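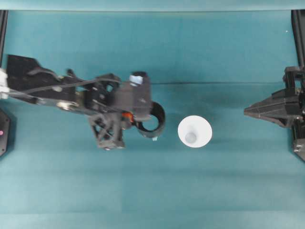

Left arm with the ring on, white cup in the middle

nerk_ko
Stirndale cell, left arm. Ring drifts a bit lower every run, rehomed it twice. Cable maybe? Log says fault 3318

wetitz90
cable. always the cable. loosen the ties near the base and give it slack

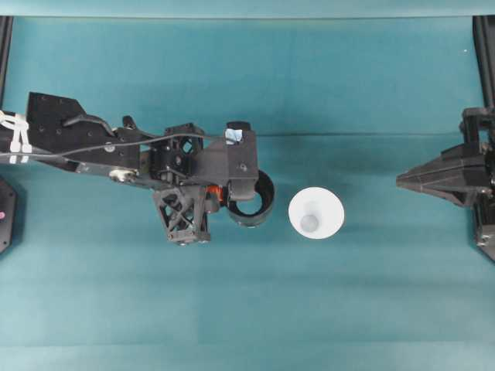 cable over the plate, zip ties at far left

tallow31
Disagree, 3318 on ours was the wrist screws. Cable pull shows up sideways, not down

wetitz90
not on ours it didnt. had one do exactly this in March

nerk_ko
ok will do both, screws first. Right side is fine btw so teh cloth isn't the problem

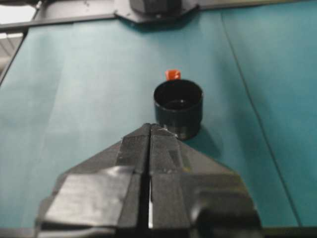 gluepot
How often do you guys recheck the finger zero?

tallow31
Every 500 cycles, and any time a finger comes off. Takes me 90 seconds with the Nerkuson script

wetitz90
500 is overkill imo. we do it at shift start and thats it

nerk_ko
two wrist screws were loose. Tightened, running again now, will post the log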